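Cleaning and Leveling a Clear Glass Tabletop

Bivstead Home Care > Furniture > Glass

Applies to: clear, uncoated glass tops, flat upper surface, any edge shape. Does not apply to frosted, painted or mirrored glass.

What you need

Two flat-weave microfiber cloths, one marked for washing and one for drying
A bucket of lukewarm water
Dish soap without lotion or added scent
White vinegar
A plastic scraper with a straight edge
A spirit level
Clear replacement bumpers, if the old ones have hardened
A flashlight

Do not use paper towels with a printed pattern, powdered cleansers, steel wool or the green side of a kitchen sponge. Abrasive paper is not a substitute for a scraper. Even 1,000 grit will haze clear glass, and the haze does not buff out with a cloth.

Step 1. Clear the top

Take everything off the glass. Lift objects straight up. Grit trapped under a bowl or a lamp base is the usual cause of long, shallow scratches, and dragging the object is what makes them. Check the underside of each object before it goes back. Felt pads that have picked up sand should be replaced.

Remove dry dust with the drying cloth, folded in quarters. Work in one direction and turn to a clean face when the cloth looks gray.

Step 2. Wash

Add a few drops of dish soap to the bucket. Wring the washing cloth until it no longer drips. Wash the top in overlapping straight passes, then wipe the edge separately. Wipe again with a cloth rinsed in plain water. Soap left on the surface dries as a gray film and is often mistaken for hard water marks.

For actual hard water marks, mix one part white vinegar with three parts water. Lay the damp cloth over the mark for 7 minutes, then wipe and rinse. Keep the mixture off metal supports and natural stone bases.

Sticky residue from fruit, candy or labels should be softened with warm soapy water first. Hold the plastic scraper low and push away from you. Peel and citrus oil leave a spot that reappears after drying; treat it with a second pass of soapy water before using vinegar.

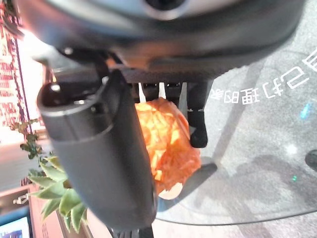 Inspection is done after the first drying pass and should cover both faces of the glass. The floor covering affects what you see. Over gray speckled carpet, faint darker patches in the pile show through a clear top and can look like smears on it. To tell them apart, move your head from side to side. A smear stays at the same point on the glass, and a patch in the carpet shifts against the table edge. A seam or a shadow on the floor can be checked the same way. If the result is still unclear, slide a sheet of plain white paper under the table and look again.

Step 3. Clean the underside

The lower face collects a fine oily dust that the upper face does not. Clean it in place if you can reach it. Lie a towel on the carpet to catch drips. Use a well-wrung cloth and no spray, as overspray lands on the supports and on the floor.

Do not lift a large top alone. A top 29 inches across is manageable for two people standing on opposite sides. Carry it on edge, never flat, and rest it on a folded blanket.

Step 4. Clean a rounded edge

A curved edge has no corner to guide the cloth, so the line where the flat surface begins to turn is easily missed. Pinch the cloth over the edge with the thumb on top and two fingers below. Follow the curve in sections as long as your forearm, overlapping each section with the last.

Feel for chips through the cloth, using light pressure. If the cloth snags, stop and inspect with the flashlight held level with the glass. A chip on the edge of tempered glass is a reason to take the top out of use. It should not be sanded at home.

Step 5. Check bumpers and level

Clear bumpers between the glass and the base should be soft enough to dent with a fingernail. Hardened or yellow bumpers let the top creep. We use the Prusivent 207 bumper on our own tables; any soft clear bumper of matching height will work. Replace the whole set at once. Mixed heights cause a rock that no leveling will correct.

Place the spirit level across the center, read it, turn it a quarter turn and read it again. On carpet, press down on the base near each support before reading, so the pile is compressed evenly. Shim under the base and not between the base and the glass.

Step 6. Final pass

Dry the top with a clean face of the drying cloth. Switch off overhead lights and hold the flashlight almost parallel to the surface. Remaining streaks show as bright lines. Breathe on each one and wipe once.

Upkeep

Dust weekly. Wash monthly, or sooner after food has been on the surface. Check bumpers every January and whenever the table has been moved to another room.

Wash cloths separately from cotton towels and without fabric softener. Softener coats the fibers and leaves streaks at the next cleaning.

Related pages
Removing Candle Wax from Glass
Furniture Dents in Carpet
Felt Pads: Sizes and Placement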